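June, claims desk notebook, contents cover

Picked up the washing machine leak file again (ref 3838). The policyholder has household contents with Trendum, excess 250, and single article limit 3000. Nothing on the list comes near the limit, so no receipts needed beyond the ones already sent in.

Open point is clothing. Henryk wants it settled as one lump. Wojciech would go line by line, with wear taken off anything older than 12 months. I read the wording twice and it says "new for old, except clothing and household linen" - so wear does come off, and Wojciech is right on that part.
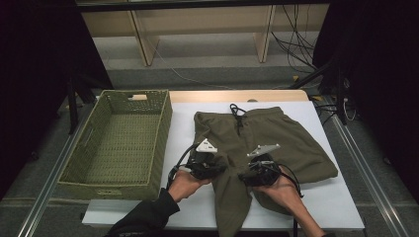
*Olive trousers with drawstring, on the white board.*

Rang Weronika at 10.40 about the escape of water section. She confirmed gradual leaks are out but a burst hose is in. The plumber's note says hose. Copy is in the folder, page 4.

Still to do:

- ask Szymon for the old Alel schedule, to check cover didn't lapse at the switch
- rework the wear table, the linen rates look too harsh
- reply to the policyholder before the flooring quote runs out

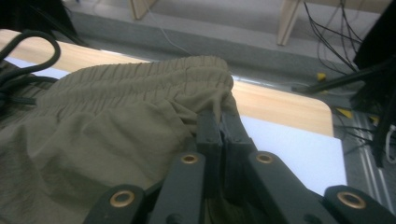 *Waistband, gathered elastic.*

Flooring goes under buildings, so it is a separate claim with a separate excess. Wiesława to write to them about that.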